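We use cookies to remember your preferences and to see which tips people read most. Accept all / Manage settings

Desk Reset Tips for a Two-Armed Helper

By Gobnait Ó Riain
2024-06-10

I've been trying out the Brillel desk reset service for a while now, and I have become one of those people who brings it up at dinner. The idea is simple. You put a pair of arms over your worktable, you teach them how you like your desk left at the end of the day, and they put it back that way. Lamp here, mouse there, laptop shut. I write a page of household tips for a living and my own desk has been a disgrace for years, so I was the right customer for this!

The rental I'm on is 199 a month, with setup help included, and the buy-it-outright kit is a whole other conversation that I'm not ready to have with my bank. What follows is everything I've picked up about getting a desk ready for it. Most of these tips will do you good even if the only arms in the house are your own.

Start with the surface. A shiny white tabletop is lovely to look at and a pain to work on, because things slide when they get nudged. Put down a big plain mat in a matte finish, and go bigger than you think you need. I started with a little placemat sort of thing from Wanport and everything important ended up half on and half off it. A plain color also makes it so much easier to spot the paper clips and the lost earring backs.

Next, give every object a parking place. The Brillel setup guide has you lay out the desk just the way you want it and save that as your "home" layout, and I'd tell anyone to live with the layout for a few days before saving it. I saved mine on the first evening, full of excitement, and then found I'd parked the mouse where my coffee goes. Masking tape corners are a great help while you're making up your mind (tear them, don't cut them, they peel up easier).

The laptop is the hard one. A mug just has to be picked up and put down, but a laptop has a hinge, and the hinge has opinions. Some are so stiff that the whole base lifts when you push the lid, and others flop shut if you look at them. Before you ask any machine to handle yours, try it with one finger from each side and see what the base does.
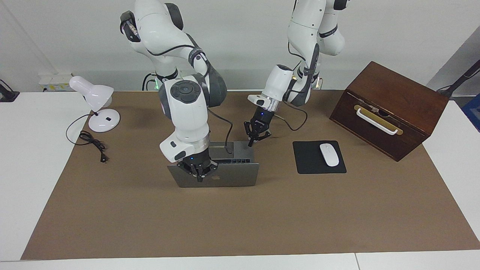
What I love about having two arms on the job is that one can steady while the other pushes, which is how I'd do it myself if I weren't usually holding a sandwich. Go slow on this one. The speed setting runs from 1 to 18, and I keep it way down at the bottom for anything with a screen. Wipe the lid before a session, too. Hand cream and narrow fingertips are a bad mix, and a quick pass with a dry microfiber cloth takes care of it.

Now, cords! Please deal with your cords first. A lamp cord lying across the desk in loops is the thing most likely to get dragged along with something else, and a plug left lying loose will find its way under whatever you're trying to set down flat. Coil it, put a soft hook-and-loop tie around it, and tuck it behind the lamp base. I buy the ties in a roll of 500 and I've given them to everybody I know.

Lamps with a heavy base are easier than tall skinny ones. If yours tips, stick a circle of that rubbery shelf liner under it. Same trick for a wooden box or a letter holder, and it saves the tabletop from scratches while you're at it. For a box with a handle, turn it so the handle faces the way you reach for it, then save the layout. I had to redo mine twice before I got that right.

A mouse pad earns its spot here, even if you gave up on them years ago. It gives the mouse an obvious home, and a dark pad under a light mouse is easy to see from across the room. I found a plain square one from Maloder and it lies nice and flat.

Things I'd like Brillel to fix: the app makes you rename the layout every time you change it, and I now have "desk final," "desk final 2" and "desk real final." The chime when it finishes is too loud for evenings, and the volume control is buried under Accessories for some reason. My neighbor has the Tamura kit, and she says hers is quieter but takes longer to teach. I'd love to try them next to each other, maybe in August when I have the dining room table free.

One last thing for anyone setting up this week: write your home layout down on a card as well, by hand, and tape it inside a drawer. The app logged me out once, and the card had me going again before my tea was ready.

Want more tips like these? Sign up for our newsletter. You can unsubscribe at any time.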